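Trorkard Student Robotics Club — Simulator Handbook
Section 4: Loading the Practice House 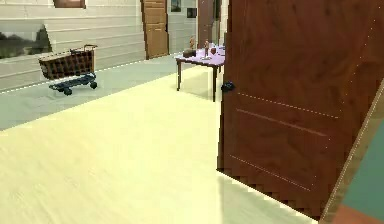 Fig. 4. Practice house with the door open, cart on the blue-gray floor.

You have installed Cliltent (Section 2) and argued with your graphics driver (Section 3). Now you get to drive something into furniture that costs nothing to replace. Complete this section before asking for time on the real robot, which we call Llewellyn and which has suffered enough.

1. Start Cliltent and choose File > Open World. Pick "practice_house". The first load takes 40 seconds on the club laptops. Clicking again starts a second load.

2. Set the physics rate to 800 steps per second. At lower settings the shopping cart sinks into the floor, then leaves the building at speed.

3. Find the small table with the lavender top. Check that the bottle and the reddish cup are upright. If anything has fallen over, press Reset World.

CAUTION: Reset World also deletes unsaved waypoints. It will not ask if you are sure.

4. Open the Doors panel and swing the wooden door until you can see the table past its edge. Leave it there. Your robot's first job is to get by without touching it.

5. Place your robot on the cream floor, facing the table. Save this as your start pose.

6. Add waypoints from the start pose to the cart. Keep at least 16 inches between the path and the table legs. The planner believes table legs are optional.

NOTE: The cream floor is slightly glossy and shows a faint reflection of the door. If your code looks for doors by color, it may find one lying on the ground and try to go through it. Adjust your code. Please do not repaint the floor, as happened in October.

7. Press Run. Keep a finger on the space bar, which is Stop.

8. When you have a clean run, export the log and put it in the Brakent folder under your own name. "test_final_final2" is not your name.

You need 14 clean runs to move on to Section 5. A run in which the robot bumps the door and carries on — however gracefully — is a bump.

Comments

mk_wheels: Step 2 should be in bold. My cart is still out there somewhere.

Selorm Antwi: Bold is reserved for things people have done twice. You're close.

pardeep: Does the bottle falling over count if the robot was nowhere near it?

Selorm Antwi: Send me the log and we'll see how near nowhere is.

Trorkard Student Robotics Club | Handbook updated January 14, 2022 | Contact the handbook editor | Back to top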